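Dorholm two-arm tabletop kit, worth it? (long, sorry)

Board index > Arms and Manipulators > Kits and Reviews 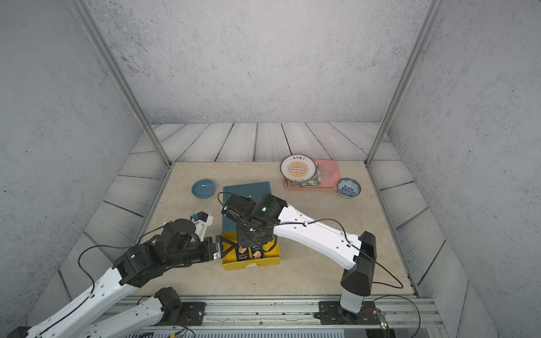 Post 1
gearlash_pete
Mar 12, 2019

OK so I finally pulled the trigger on the Dorholm kit, the two-arm one that comes with the rail and the enclosure panels. I've been lurking in the Menlow thread forever asking dumb questions, so I figured I owe you all a write-up.

Short version: I like it a lot. The arms bolt to an aluminum rail along the front of the table and the mounting plates slide, so you can change the spacing without drilling anything. I must have moved mine twenty times. Right now I have both grippers over a yellow box with a couple of black snack packages standing in it, and that's been my test job all week. Reach in with one or the other, lift a package, put it down by the bowls. Two arms over one small box is a great way to find out how good your collision settings are!

Stuff I like: the links are light, the grippers are plain parallel ones that I can get fingers for, and the software installed first try. Stuff I don't: the cable routing. It loops along the outside of the links, and on the right arm I keep nudging it when the elbow folds.

Box is order no. 2706 if anyone from Dorholm reads this, I'm still missing a bag of M4 screws.

Post 2
tinsnips

Nice. How's the repeatability? The product page is super vague.

Post 3
gearlash_pete

Haven't put an indicator on it yet. Good enough to get the fingers around a snack bag, which I know is not a spec, ha. I'll measure it when I can borrow a decent dial gauge.

Post 4
Marrow_and_Oak

I'm going to be the grump here. I had this kit for 2 months and sent it back. The shoulder joints on mine sagged every time I cut power, and support told me to "park the arms before shutdown." Sure, and when the breaker trips? For the money I think the Menlow is a better arm. You give up the second one, but how many of you really need two?

Post 5
gearlash_pete

Mine drop a little on power off too, I put a folded towel down first. Fair complaint. But I do need two, I want to get to one arm holding a plate while the other wipes it, and there's no faking that with a single Menlow.

Post 6
quietbearing

Disagree with Marrow on the price thing. Once you add a rail, a second arm and grippers to the Menlow you're way past the Dorholm. I priced it out in the fall and gave up.

That said, Pete, your right arm has a bare circuit board sitting by the base plate with red and black wires coming off it. Please put a cover on that. I cooked one with a stray washer and the replacement cost me $200 plus shipping.

Post 7
gearlash_pete

Ouch. Yeah, printing a cover tonight.

Post 8
Marrow_and_Oak

@quietbearing you priced it new. Used Menlows come up on the Wadorstead surplus page all the time. But OK, if somebody wants everything in one carton with one set of instructions, I get it. I still wouldn't buy it again.

Post 9
tinsnips

Does the enclosure come with the gray concrete-look panels or did you add those? And the wood-grain strips?

Post 10
gearlash_pete

Panels are in the kit. The strips are mine, leftover from another project, and so is the marble-pattern top. Ross sells plain white panels that fit the same posts if you don't like the speckle.

Post 11
lowtorque_lou

Anybody know if the April firmware fixes the gripper buzzing at full close? That's the one thing holding me back.

Post 12
quietbearing

Release notes say "improved idle current," so maybe? I turned my closing force down and it mostly went away.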